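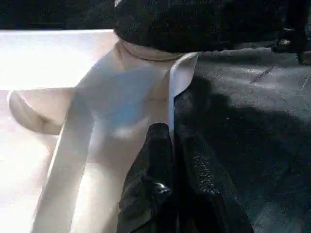 Casual linen and laundry hands wanted - Bivcombe, June start

Hasent is looking for people for the winter season. Casual to begin with, could turn into part time for the right ones. We do the washing, pressing and folding for motels, holiday lets, two nursing homes and the odd wedding. Busy place. Friendly enough. Radio is always on and you don't get to pick the station for the first month.

What's going

Folding table - three spots, mornings, 6.30 to 12.30
Press and roller - two spots, afternoons, 12 to 6
Sorting and bagging - one spot, split between both
Van run - one spot, needs a full manual licence, mostly the coast road and back

Tell us which one you're after when you get in touch. If you don't mind which, say so, that helps a lot.

The work

On your feet most of the shift. Sheets, doona covers, towels, table linen, aprons. You'll fold with a partner for the big stuff and on your own for the rest. Last June we put 3,701 king sheets through and this year looks busier, so it's steady. Not hard once you've got the rhythm but the first week your shoulders will know about it.

Sorting is the grubby end. Gloves and aprons supplied. You need to be ok with stains and not make a fuss. Nursing home bags come in seperate and get handled by people who've done the short course - we pay you to do it, takes a morning.

Press work is warm, even in winter. Drink water. Long sleeves are a good idea.

Van run is 127 km on a normal day, a bit more if the caravan park has rung. Loading and unloading is part of it. Trolleys at most stops, stairs at the Mamo guesthouse, no way round that.

What we're after

- turns up on time, rings if they can't
- can lift a full bag to waist height
- ok with early starts or late finishes depending on the spot
- closed shoes, hair tied back, no rings or bracelets at the roller
- right to work in Australia

Experience is nice, doesn't matter much. Naima Zerouali runs the folding table and will show you how we do corners. She likes them done her way. School leavers welcome, so are people coming back to work after a gap. We've had good luck with both.

Pay and hours

Casual award rate plus loading, paid weekly into your account. Super on top. Most people get between 18 and 30 hours. Rosters go up a fortnight ahead, on the wall and by text. Swaps are fine if you sort it between yourselves and tell Liviu before the shift, not after.

There's a $1,000 bonus if you stay through to the end of the season, paid with your last week. Van driver gets it too.

Tea and coffee supplied, bring your own lunch. Microwave and a decent fridge. Parking out the back off Varkero Lane, don't use the spots in front of the bakery please, they've asked us again.

Getting here

Bus stops at the corner, nearly 9 minutes walk from there if you take the footpath past the oval. First bus is too late for the 6.30 start. A few of the morning crew share lifts from town, ask Rania Hajji when you come in and she'll see if there's room.

How to apply

Short email or a note dropped at the office is fine. Put in:

your name and number
which spot
days you can't do
anyone we can ring who's worked with you, if there is someone

No need for a long resume. Photo not needed. Attention Liviu Bucur, and put "linen" in the subject or it'll end up in with the deliveries.

We'll ring people as we go, not all at once at the end, so sooner is better. Then it's a quick chat and a paid two hour try-out on the floor. If you need an interpreter or have a crook back or anything else we should know, mention it and we can usualy work round it.

Anyone who worked last winter - you don't need to do all this again, just text Liviu with your days.

Posted April 7, 2024. Ad comes down when the spots are filled.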